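Mimbridge 餐具循环借用项目 第二阶段进展报告

提交给：Zindon 基金小额资助部
编写：Merike Luik（项目负责人），财务部分由 Darius Laur 提供

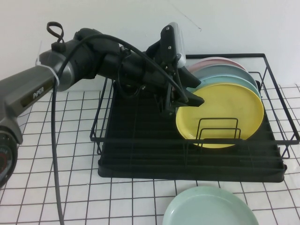
本报告涵盖第二阶段的工作，从春季借用点扩展开始，到十月底结算为止。第一阶段的情况在上一份报告里已经写过，除非和本阶段的结果有直接关系，下面不再重复。按照贵部门在中期沟通时的要求，这次把清洗环节和损耗情况单独列出，预算调整的说明放在后半部分。

一、项目目前的状况

项目的基本做法没有变。Mimbridge 及周边几个村的居民、学校和团体办活动时，可以向我们借用盘、碗、杯和餐具，用完以后刮掉残渣送回，由我们统一清洗、晾干、清点、装箱。借用不收租金，只收押金。押金在清点完成后退还，丢失或损坏的部分按成本价扣除。

到本阶段结束时，库存登记在册的餐具为1536件，包括大盘、汤碗、甜品盘、杯子和成套的刀叉勺。其中800件是本阶段用贵部门的拨款购入的，其余是第一阶段的留存和一家歇业旅馆转让过来的旧盘。旅馆那批盘子规格不统一，我们花了比较多的时间挑选，最后把能叠放的留下，边缘有缺口的全部退了回去。

借用点现在有3个：镇上的主仓库、小学后面的储藏间、河对岸的旧邮局。旧邮局是本阶段新开的，晚了将近两个月，原因在第四部分说明。

人员方面，Ott Adomaitis 继续负责仓库和运输，Embla Haugland 负责借用登记和对外联系，Filipa Esteves 在夏季加入，负责清洗和卫生记录。Merike Luik 每周有两个下午在主仓库，其余时间远程处理。Darius Laur 仍按半职计薪。

二、借用情况

本阶段的借用集中在初夏和秋初两段时间。初夏主要是学校毕业活动、家庭聚会和几场婚礼，秋初是收获节前后的村宴。盛夏反而冷清，这和我们申请时的估计不一样。申请书里把盛夏列为高峰，并据此安排了临时工的工时，实际上有相当一部分工时没有用掉，后来转到了秋初。

借用方的构成也有变化。第一阶段几乎全是团体，本阶段私人借用明显增多。私人借用的特点是数量小、时间短、临时通知多，往往前一天傍晚才打电话。这类借用单独看工作量不大，加在一起却占了 Embla 很多时间，因为每一笔都要登记、收押金、约取件时间，流程和大宗借用完全一样。从八月起我们把小额借用的手续简化成一张单页表格，押金改为固定金额，不再逐项计算。改动以后登记速度快了不少，退押金时的争议也少了。

大宗借用方面，收获节村宴是本阶段规模最大的一次，一次借出约1000件，几乎用上了当时可以调动的全部库存。这次借用暴露了两个问题。第一，同一个周末还有一场婚礼早已预订，我们在登记时没有把两笔放在一起看，直到装箱前才发现杯子不够。最后由 Ott 联系婚礼的借用方，对方同意用自家的杯子，只借盘和碗，我们减收了押金并道了歉。第二，村宴归还时所有箱子在同一个上午送到，主仓库门口没有地方放，只好临时堆在走廊里，挡住了隔壁缝纫班的进出。缝纫班的老师给我们写了一封措辞比较严厉的信，我们当面作了解释，并商定以后大宗归还一律分两批送，且避开上课时间。

登记表在这之后做了修改，现在按日期显示各类餐具的剩余量，预订时能直接看到冲突。表格仍然是 Embla 自己用电子表格做的。我们考虑过购买现成的软件，看了几种，要么按用户收月费，要么功能远远超出需要，暂时没有采购的打算。

取消预订的情况比第一阶段多。大部分是户外活动碰上下雨，借用方在当天早上取消，而箱子已经装好。对此我们没有收取费用，但在借用须知里加了一条，要求至少提前一天通知。执行到什么程度由仓库当班的人决定，遇到天气原因一般不追究。

三、清洗和卫生

清洗是本阶段投入最多、变化也最大的环节。

第一阶段的清洗全靠手工，在主仓库的双槽水池里进行，晾干用的是普通沥水架。借用量小的时候可以应付，到了初夏，往往前一批还没有晾干，后一批已经送到。我们在春末和 Paulauskas 洗涤公司签了协议，大宗归还由他们的车来取，洗完以后按箱送回。小批量继续由我们自己洗。

协议执行下来总体可用。清洗质量没有问题，卫生记录齐全，送回的餐具可以直接入库。需要说明的有以下几点。

一是装箱方式。对方习惯用自己的周转筐，尺寸和我们的箱子不合，送回来以后要重新装一遍。Filipa 在夏天和对方商量后，改为把我们的空箱随脏餐具一起送去，由对方直接装进箱子。开头几次有混装的情况，汤碗和甜品盘放在一起，后来在箱子侧面贴了标签，情况就好多了。

二是时间。协议写的是送去后第三个工作日返还，多数时候能做到，收获节前后有两次延迟。延迟的原因是对方同时承接了几家餐馆的业务，我们的量小，排在后面。这一点在续签时准备再谈，希望在秋初能有固定的时段。

三是费用。按箱计费对装得满的箱子划算，对零散的就贵。现在的做法是凑够整箱再送，凑不够的自己洗。判断的标准由 Filipa 掌握，她在仓库墙上贴了一张对照表，当班的人照着执行即可。

自洗部分的流程也重新写了一遍。归还的餐具先检查残渣，没有刮干净的放进预泡盆；洗涤后用热水冲淋，放在沥水架上自然晾干，不用布擦。过去有人图快用毛巾擦杯子，检查时发现杯壁上留有纤维，所以现在明确禁止。盘子竖放，碗口朝下斜放，杯子不叠。刀叉勺单独洗，晾在带孔的筒里，手柄朝下。晾干以后再清点，清点完当天入箱盖好。

水池旁边的台面原来是旧木板，吸水以后边缘发胀，卫生检查时被要求更换。我们在初夏换掉了台面，同时加装了挡水条。这笔开支原预算里没有，从仓库维护一项中支出，金额不大，明细见 Darius 提交的附表。

卫生检查在本阶段做过两次。第一次提出三项整改：更换台面，补充洗手用品，把洗涤剂和餐具分开存放。三项都在规定期限内完成，第二次检查没有提出新的问题。检查员口头建议在旧邮局也设一个洗手池，不属于强制要求，我们把它列入了下一阶段的考虑。

四、旧邮局借用点

旧邮局原定在春季结束前开放，实际推迟到盛夏。推迟有几方面原因。

房屋的使用协议谈得比较久。房子归镇里所有，但一直由当地的养蜂协会堆放器材，协会搬走之前要找到别的地方。镇里起初答应协调，后来负责的人换了岗位，事情停了几个星期。最后是 Ott 直接和协会谈妥，在后院帮他们搭了一个棚子，材料由协会出，人工由我们出。棚子搭好以后，协会很快就把屋子腾了出来。

屋子腾出来以后发现地面有潮气。靠北墙的地板下面没有通风，揭开几块以后能闻到霉味。我们请当地的木工来看过，他的意见是不必大修，在墙脚开通风口，再把货架离墙放即可。照做以后，整个夏天的湿度记录都在可以接受的范围内。冬天的情况还不清楚，Ott 每周去读一次湿度计，结果会写进下一份报告。

货架用的是 Fivitz 的可调层架，从一家关门的文具店买来，价格合适，缺的几个卡扣另外配齐。层距按箱子的高度调整，最重的箱子放在齐腰的那一层，上面只放杯子。主仓库的货架当初没有考虑这一点，汤碗的箱子放得太高，搬运时很吃力，今年冬天准备按旧邮局的办法重新排一次。

开放以后，河对岸几个村的借用量上升，特别是收获节前后。过去这些借用方要过桥到镇上取件，桥在早晚高峰时单向放行，来回很费时间。现在多数人在旧邮局取件和归还。开放时间目前是每周两个傍晚，另外可以电话预约。有居民提出希望周末上午也开放，以现有人手暂时做不到。

小学储藏间的情况和上一阶段相同，没有大的变化。学校放假期间钥匙由校工保管，取件要提前一天联系，这一点写在了借用须知里，仍有人没有注意到，白跑一趟。我们在储藏间门上加贴了一张说明。

五、损耗和丢失

损耗率比申请时的估计低，丢失的比例比估计高。破损主要是杯子和汤碗，多数发生在运输途中。箱内的隔板第一阶段用的是纸板，受潮以后变软，起不到固定的作用。本阶段陆续换成了毡布隔套，由缝纫班的学员按尺寸缝制，我们付材料费和一笔手工费。换过的箱子在运输中破损很少，没换的还有一部分，计划在冬季换完。

丢失的主要是小勺。小勺容易和残渣一起被倒进垃圾桶，或者混进借用方自家的餐具里。有几次借用方过了几周又送回来，我们照样退还押金。Embla 建议在归还须知里加一句提醒，请借用方在倒残渣之前先把刀叉勺挑出来。这句话已经加上，并且在大宗借用时随箱附一个专门收刀叉勺的小桶。小桶从秋初开始使用，时间还短，效果要等下一阶段才能判断。

反过来，也有不属于我们的东西混在箱子里送回来，包括几把刻了名字的旧餐刀、一个奶壶和一块桌布。能找到主人的都还了，找不到的放在主仓库门边的架子上，等人来认领。

补充采购方面，本阶段只补了小勺和杯子。杯子换了供应商，新杯比旧杯略矮，可以放进原来的箱子，但不能和旧杯叠放，因此分箱存放，登记时也分成两类。以后采购时会优先考虑和现有规格一致的产品，哪怕单价略高。

六、预算执行

总体支出在批准的额度之内。各项的执行情况见附表，下面只说明和原预算差别较大的几项。

餐具采购一项略有节余。旅馆转让的旧盘价格低于预期，抵消了杯子涨价的部分。

外包清洗一项超出原预算。原预算是按手工清洗加少量外包编制的，没有预计到会有这么多大宗归还集中在同一时段。超出部分由临时工工时的节余补上。这一调整在夏季已用邮件向贵部门报备，并得到了书面同意，邮件作为附件一并提交。

运输一项和预算基本持平。Ott 使用自己的面包车，按里程报销。车在初秋修过一次离合器，修理费由他本人承担，没有列入项目支出。我们认为长期依赖个人车辆不太稳妥，下一阶段的申请里会把租车的费用单独列出，请贵部门一并考虑。

人员费用按计划执行。Filipa 的聘用比原计划早了几周，以便赶上和 Paulauskas 的协议启动，早到岗的那几周由镇里的就业补贴支付，没有动用拨款。

押金账户和项目账户从本阶段开始分开管理。第一阶段两者共用一个账户，月底对账时需要逐笔区分，Darius 在上一份报告里已经提过这个问题。分开以后对账简单得多。截至十月底，押金账户里还有几笔没有退还，都是借用方没有提供收款信息，已经逐一打电话联系。

旧邮局的改造支出比估算略高，差额来自通风口和货架卡扣。搭棚的人工没有计价，由我们几个人利用休息日完成，另有两位邻居来帮过忙。

七、借用方的意见

秋初我们给本阶段的借用方发了一份简短的问卷，通过邮件和纸质两种方式。回收的情况一般，私人借用方回复得多，团体回复得少，因此下面的内容不能代表全部借用方的看法。

意见比较集中的是取件时间。多数人希望傍晚的时段能延长，特别是上班的人，赶到主仓库时经常只剩几分钟。从十月起，主仓库的关门时间推迟了半小时，由当班的人轮流执行，先试行到年底。

有几位借用方觉得箱子太重。满箱的大盘一个人搬不方便，年纪大的人更是如此。我们准备把一部分大盘改装成半箱，标签用另一种颜色，预订时可以选择。半箱占用的货架空间多一些，主仓库重新排过货架以后应该能放得下。

也有人提出希望增加品种，提到的有大号的汤盆、蛋糕架、咖啡壶和儿童用的小碗。汤盆和咖啡壶我们在考虑，蛋糕架使用次数太少，暂不采购。儿童小碗学校方面也提过，准备先买一小批试用。

对清洁程度的意见有两条，都和第一阶段的旧杯有关。旧杯长期使用以后表面发乌，洗干净了看上去也不透亮。Filipa 试过用柠檬酸浸泡，部分杯子有改善，改善不了的已经从借用库存里撤下，留在仓库自用。

还有一位借用方在问卷背面写了一份腌甜菜的做法，没有写名字。

八、下一阶段的安排

冬季借用量较少，主要用来整理仓库。计划内的工作有：主仓库货架重排，剩余箱子更换毡布隔套，大盘分装半箱，全部库存做一次彻底清点。清点期间主仓库停借几天，具体时间提前在公告栏和网页上通知，旧邮局和小学储藏间照常。

和 Paulauskas 的协议在冬末到期。续签前要谈的是秋初的固定时段，以及零散箱子的计费方式。如果谈不拢，备选办法是在主仓库添置一台商用洗碗机。Filipa 已经收集了几家的报价，同时请水电工看过现有的进水和电路。水压够用，电路需要另拉一条线。洗碗机的购置费用超出目前的额度，如果走到这一步，我们会另外提交申请，不影响本项目的结算。

旧邮局要继续观察湿度，入冬以后视情况决定是否把刀叉勺暂时搬回主仓库。洗手池的事情先向镇里询问排水管的走向，再做估价。

登记方面，Embla 希望把借用须知重新写一遍，现有的版本是几次修改拼起来的，前后有重复，押金部分的说法也不完全一致。新版准备控制在一页以内，同时翻成镇上常用的另外两种语言，翻译由图书馆的语言小组帮忙校对。

另外有一件事需要贵部门答复。邻镇的一个居民团体来信询问能否使用我们的库存，对方愿意自己承担运输。按照现行资助条件，借用范围限于 Mimbridge 及周边村庄，邻镇是否算在“周边”之内，条件里没有写明。我们在收到答复之前没有借出，对方也表示理解。他们的活动安排在春季，请尽量在冬季结束之前告知。

九、附件

附表一：本阶段收支明细（Darius Laur）
附表二：库存分类登记
附表三：卫生检查意见及整改记录（Filipa Esteves）
附件四：与 Paulauskas 洗涤公司的协议复印件
附件五：关于预算调整的往来邮件
附件六：旧邮局使用协议及湿度记录

附表二中的杯子按新旧两类分列，合计数和第一阶段报告中的口径一致。附表三缺第一次检查的签字页，原件在镇卫生所，拿到复印件以后补交。

有关财务的问题请直接联系 Darius Laur，其他问题由 Merike Luik 答复。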